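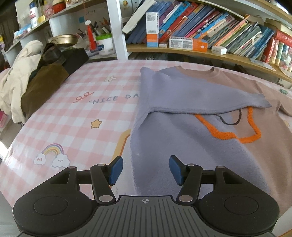 The fuzzy sweatshirt and the rest of the pile, bookshelf behind

How do I stop my daughter's worn-once clothes from piling up, and how should I fold the fuzzy ones?

Posted 27 Aug 2024 in Home and Storage
Viewed 235 times

Leif Lindqvist

My daughter's room is small and the clothes are winning. Dirty things go in the hamper without much trouble. Clean things go in the drawers, mostly. The problem is everything in between, meaning the clothes she has worn once for a few hours and plans to wear again. They don't go back in the drawer and they don't go in the wash, so they go wherever there is a flat surface.

Right now the pile is a cream puffy jacket, something in olive-brown corduroy, a black thing behind them that I haven't dug out yet, and a fuzzy sweatshirt in lavender-gray and beige. The sweatshirt is the one she wears the most. It is too thick to fold the way I fold everything else. If I fold it flat it springs back open, and if I roll it, it takes up the space of three T-shirts. It also has a fuzzy orange design on the chest and I don't want that part to get crushed.

The bookshelf is right there but it is already full. There's a row of her books, a few boxes, pens in a cup, jars and a tin. I have thought about clearing a shelf for clothes but then the books would have nowhere to go.

The closet is no help. It is shallow and the rod is too high for her. She is eight.
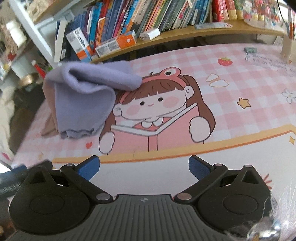

She is also particular about her things, and I would like her to be able to see the print she picked out. She chose the pink and white checkered one with the girl and the frog headband, and most of the time it is under a sweater. She does her drawing in this room too, and when there is no clear space she draws on the floor and leaves the markers there.

What I have tried so far:

A chair in the corner for worn clothes. The chair filled up and then she couldn't sit on it.

A basket with a lid. She put things on the lid.

Asking her to hang things up. This works if I am standing in the room.

We rent, so I can put a few screws in the wall but I can't build anything. I would like to spend as little as possible. There is a Tveit store half an hour from us in Burnorcombe, so something from there would be fine too.

So, two things. Where do other people put the in-between clothes in a kid's room, and is there a good way to fold a thick fuzzy sweatshirt?

marnie_k
Top contributor, nearly 1,000 replies

Hooks at her height. Put them up before you buy any more baskets.

We had the same problem with our son at that age. Hanging something on a hanger takes several steps for a kid. A hook takes one. I put up a Flivier rail, the wide kind with round wooden pegs, at the height of his shoulder. It needs 2 screws. If you can't find a stud, use proper wall anchors, and check what the anchors are rated for before you put a winter jacket on it. I patched the holes when we moved out and got the whole deposit back.

The puffy jacket should go on a hook or leave the room altogether. If you have any kind of entryway, jackets live there. That would take the bulkiest thing out of the pile right away.

For the in-between clothes, the rule here is one hook, one piece. When the pegs are full, something has to go in the wash or back in the drawer before anything else goes up. He argued about it for a week or so and then stopped.

Folding the sweatshirt:

Lay it face down on something flat and smooth it out with your hands.
Fold one side in toward the middle, then lay that sleeve straight down along the body.
Do the same on the other side. You want one long rectangle with the sleeves on top of it.
Fold the hem up to just below the neckline.
Fold once more in half.

Don't press it down. Stand it upright in the drawer with the fold facing up and let the things on either side hold it closed. It won't spring open if it has neighbors. To keep the fuzzy design from getting flattened, put it at the end of the row where there's a little give, and don't stack anything on top. If it does get flat, shake it out and go over it lightly with a soft clothes brush.

Turn it inside out for washing, cool water, and no dryer if you can avoid it. The dryer is what made my son's fleece go hard and pebbly.

I wouldn't take space from the bookshelf. Once clothes go on a bookshelf you end up with socks in the books.

dorset_pl

just get a bigger dresser

Hal in Omar

Agree with the hooks. A few things to add from a house with three girls in it.

An over-the-door rack is an option if you don't want any screws in the wall. Ours rattled every time the door closed until I stuck felt pads behind it. Check that the door still shuts, because some of those brackets are thick.

On the sweatshirt, I would not fold it at all if she wears it that often. It comes off the peg and goes back on the peg until it needs washing. Hang it from the inside of the neck, not by the hood or shoulder (yours looks like a crew neck, so fine). Thick knits can get a bump in the shoulder from a peg. Fleece mostly doesn't.

We do a reset before supper. Everyone gets their clothes off the furniture and it takes 2 minutes with a timer. I don't care how neat it is, as long as it's on a peg, in a drawer or in the hamper. My youngest likes it because she gets to run the timer.

Also go through the warm stuff before November. Half of what was piling up in our house was too small and the girls had stopped wearing it, but it was still getting moved from place to place every day. Have her try on the corduroy and see.

Leif Lindqvist

Thanks. I measured and there is room for a peg rail between the door and the closet. The puffy jacket has gone to the front hall. I tried the fold with the hem up and it stays closed if I put her jeans next to it. I'll ask her to try on the corduroy this weekend.

marnie_k

Good. Let her pick which peg is hers for the sweatshirt, and put the rail up a couple of inches higher than you think. Eight-year-olds grow.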